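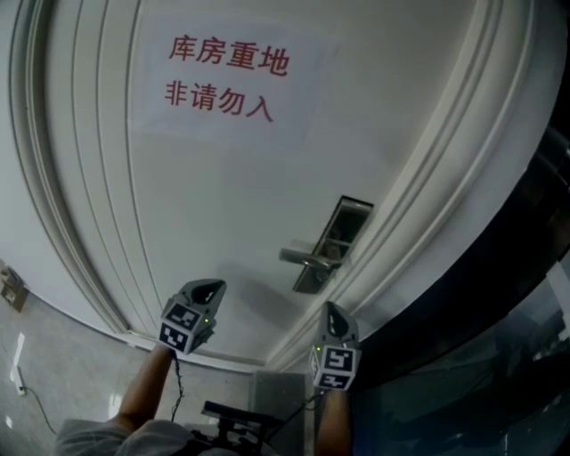
Grippers at the storeroom door, lever handle to the right. Both green lights on.

Felldale workshop list
Re: door handle grip, again
16/11/2019

> The fingers bend fine on the bench, but I still don't see how
> they are going to pull down a lever. Did you print the long
> ones or the short ones? And are the tags going to stay on the
> cubes this time?

Long ones, the gray plastic, curved at the tip. The short ones are in the drawer with the other things I was sure about in May.

The tags are on with proper glue now, so please stop asking. I lost 30 of them to the cheap tape, and I'm still finding them on my socks. Two faces of each cube need to be in view or the tracking sulks and places the left hand somewhere in the parking lot.

I picked the storeroom door for lever practice. The sign's red lettering says it's an important area and to keep out unless invited, which is a lot of dignity for a room that holds our spare filament. The lever is a plain silver one, horizontal, on a dark lock plate. My plan is to hook it from above with the right finger and keep the left one out of the way, a skill my left arm has yet to learn.

Settings, for whoever has the other pair: servo limit 469, closing speed 200. Don't use the 791 from the Warneo file unless you enjoy sweeping up fingers.

Still open: strain relief for the left cable. Does anyone have Eltex clips left over? I'll take black or white - I have no standards.

--
Felldale list, build thread "Stojanovska"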